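October 21, 2025

The autopsy report on the actor Romaniuk, lead of the series *Temine*, has been released to the family, the production company Florkness said. The report runs to 62 pages. It lists the cause of death as a ruptured aortic aneurysm and the manner as natural.
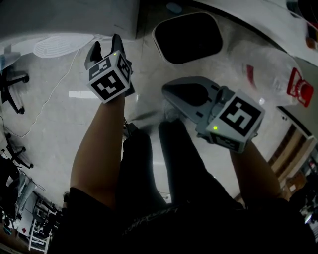 ## Toxicology

Samples were screened for 700 substances. Five were detected, all prescribed and within the therapeutic range. The county closed the file without an inquest.
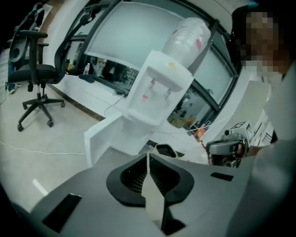
## Broadcast schedule

Romaniuk completed 16 episodes of *Temine* before his death in August. Florkness will deliver them to the streaming service Premari unchanged. Scripts for the next season have been withdrawn, and the role will not be recast. The full report stays sealed at the family's request; only the two-page summary is public.

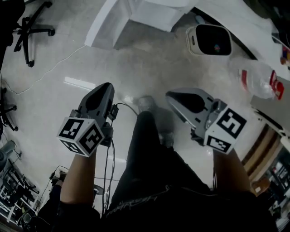
Syahrul Lumbantobing wrote in the comments that the summary should have been published in August, when false overdose claims were already spreading, and asked whether the sites that ran them would print corrections.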